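**Ticket 1021 – Toaster oven, uneven browning and stiff lower dial**

Status: open, waiting on part
Unit: Prellar countertop oven, break room bench, Stastham
Reported by: E. Papadakis
Priority: low

**Symptom**

Bread browns on the rear half only. The lower dial catches between the second and third tick and has to be pushed past. No tripped breaker, no smell.

**Log**

08:40 – Unplugged, rack pulled, crumbs cleared from the floor of the cavity. Rack seated again on the middle runners. It had been sitting one side high, which may account for part of the browning complaint.

09:15 – Cold resistance checked on both heating elements. Upper reads normal. Lower reads high against the figure on the Trostisar service sheet.

09:30 – Door hinge checked. Opens flat, closes without a gap. No action.

10:05 – Test with sliced white bread, one slice per run, center of rack, same dial setting each time. Spare slices kept on the round board on top of the oven. Preheat 13 minutes. Result: rear edge dark, front edge pale. Repeated with the slice turned 90 degrees, same result, so the bread is ruled out.

10:50 – Lower dial pulled off. Shaft is straight, collar inside the dial is cracked. Dial pushed back on for now. It works but will slip.

**Attachments** 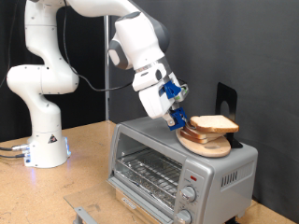
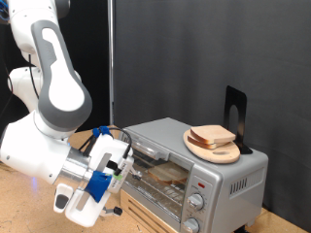 Door down, one slice on the rack:
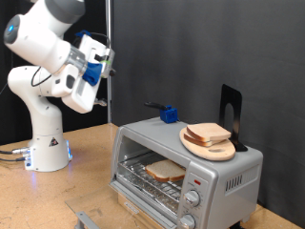
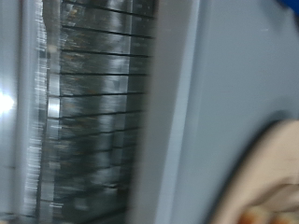
**Parts**

- Lower element, order ref. 959 – requested from Samir, no delivery date yet
- Dial, lower – same order
- Door seal – not needed

**Next steps**

1. Fit the lower element and repeat the single-slice test at the same setting.
2. Replace the dial. Check that it turns freely over the full range with the oven cold.
3. If the rear edge still browns first, check the upper element bracket for sag.

Oven can stay in use until the part arrives. Turn the slice halfway through and don't leave it running unattended.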